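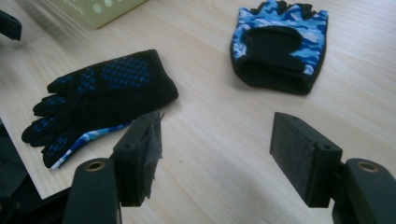

When must a handling routine be paused and rechecked before work carries on?
Whenever the tool, the pads or the kind of item changes, and at the start of every shift. The check is signed by the person who will run the tool, and a second person reads the sheet before work starts.

Progress report to Stokix: safe working rules for gripper handling, Bevville site
Prepared by Natália Coelho, Clonden
Period ending July

Work done in this period
The draft rules are now in their second version. Rosário Carrilho rewrote the section on hand-held tools after the first trial, when operators told us the wording on finger clearance could be read two ways. It now says that the free hand stays off the table while the gripper is closing. The section on fixed arms has not changed.

We logged 615 handling runs under the draft rules, all with soft goods. Gloves have been the most useful items so far. A full-fingered glove and a fingerless one need different entries on the sheet, and the first version had only one line for both. Each item is now entered by type, by which way the cuff points and by whether it lies flat.

Pad condition
The rules ask for pads and any tape on the holders to be looked at before each session. Tape with ragged edges is to be noted and replaced at the next break. We had left this to the operator's judgement, but the two shifts were treating it differently - one replaced tape daily, the other only when it came off.

Incidents
Two stoppages, both for missing signatures. No injuries were reported.

Training
All operators on the Rey line have had the short briefing. The written test is late, as the questions had to be redone to match version two. New starters work alongside a signed-off operator until it is ready.

Spending
Within budget. The money set aside for printed table cards has not been used and we ask to carry it over.

Next period
Finish the written test. Agree with Stokix who holds the signed sheets and for how long - we propose two years. Start runs with rigid items, for which the pad section will need its own limits on grip force. Rosário will send the draft limits for comment before those runs begin.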